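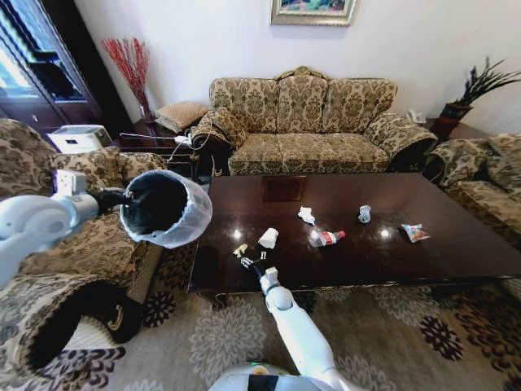

How to Remove White Heat Marks and Water Rings from a Polished Wood Table

White rings and cloudy patches on a polished table are nearly always in the finish and not in the wood. Moisture gets into the top layer of shellac, lacquer or wax and turns it milky. Heat from a mug or a pizza box does the same thing over a wider area. Dark marks are different. A black or dark brown ring means water has gone through the finish and reacted with the wood, and the steps on this page will not fix it.

Work through the methods in order and stop as soon as the mark is gone. Each one is a little harder on the finish than the one before it.

What you need

Soft cotton cloths, white or very pale (old T-shirts are fine)
A hair dryer
Petroleum jelly
Mineral spirits
Denatured alcohol
Rottenstone, or plain white non-gel toothpaste if you can't get it
Lemon oil or mineral oil
Paste wax in clear or dark
Nitrile gloves

I use Condeo clear paste wax on light pieces and Morin dark on walnut and mahogany. Any hard furniture wax will do the job. Skip the spray polishes with silicone in them. They leave a film that is hard to get off and causes trouble if the piece is ever refinished.

Before you start

Clear the table and wipe it with a barely damp cloth, then a dry one. Grit left on the surface will scratch once you start rubbing.

Next, find out what finish you have. Pick a spot underneath the edge or on the inside of a leg. Put one drop of denatured alcohol on a cotton swab and touch it to the spot for a few seconds.

If it goes sticky or comes away on the swab, the finish is shellac. This is common on older tables.
If nothing happens, try a drop of lacquer thinner in a different spot. If that softens it, you have lacquer.
If neither does anything, it is probably polyurethane or another modern finish. White marks on these are less common and harder to shift. Try Methods 1 and 2 only.

Write down which one it was. You will need it for Method 3.

Method 1: Gentle heat

This works best on marks that are less than a couple of days old.

Set the hair dryer on low. Hold it 6 inches above the mark and keep it moving in small circles. Check the surface with your palm every half minute. It should feel warm, never hot. If you can't leave your hand there comfortably, stop and let it cool.

Most fresh rings start to fade within a few minutes. If you see no change after ten minutes, more heat isn't going to help.

Some people use an iron over a folded towel. It can work, but it is easy to overdo and leave a bigger mark than you started with. I don't recommend it on a glossy top, where every dull patch shows.

Method 2: Petroleum jelly

Rub a thin layer of petroleum jelly over the mark and a little way past it. Leave it overnight. In the morning wipe it off with a dry cloth, then go over the area with a cloth lightly dampened with mineral spirits to remove the grease.

If the mark is fainter but still there, do it again. For old, stubborn rings you can leave the jelly on for up to 36 hours. Keep pets and paperwork away from it.

Method 3: Denatured alcohol

Do not use this on shellac unless you are comfortable with the risk, as alcohol dissolves it. On lacquer it is fairly safe if you are quick.

Open a window and put gloves on. Keep the alcohol away from candles, pilot lights and anything else that could set it off.

1. Fold a cotton cloth into a pad with no creases on the underside.
2. Dampen it with alcohol, then blot it on a dry cloth until it feels almost dry. A wet pad will ruin the surface.
3. Sweep it lightly across the mark like a pendulum, touching down and lifting off without stopping.
4. Wait a full minute and look.
5. Repeat up to four or five times.

If the surface starts to feel tacky, leave it alone for an hour before you do anything else.

Method 4: Mild abrasive

This takes off a very thin layer of finish, so go slowly. Don't use it on veneer edges or carved areas, where the finish is already thin.

Mix rottenstone with enough lemon oil to make a paste like thin yogurt. Dip a cloth in it and rub along the grain with light pressure. Wipe clean every twenty strokes or so and check. With toothpaste, use a damp cloth and no oil, and wipe away every trace afterward or it dries white in the grain.

You can buy rottenstone in small tubs. Mine is a 252 gram tub from Soronar and it will last for years.

The area will look a bit duller than the rest when you finish. The wax will even that out.

Waxing

Wait until the surface is completely dry and free of oil – a day is enough if you used lemon oil. Then wax the whole top, not just the repair, or you will see the patch in slanting light.

Put a spoonful of wax inside a folded cloth and let it work through as you rub. Apply thinly in circles and finish with the grain. Let it haze for 15 minutes, or as long as the tin says. Buff with a clean cloth and keep turning it to a fresh side. If it drags or smears, you put on too much. A cloth with a few drops of mineral spirits will lift the extra.

A second coat the next day gives more depth on a high-gloss top.

If the mark is still there

Marks that survive all four methods have usually gone deep into the finish. At that point the choice is to live with it or refinish the top. For a lacquered table there are also aerosol products that soften the finish and let the moisture out. I have used Skomex blush remover with fair results. Practice on scrap first.

Leave antiques and anything with inlay or French polish to a restorer.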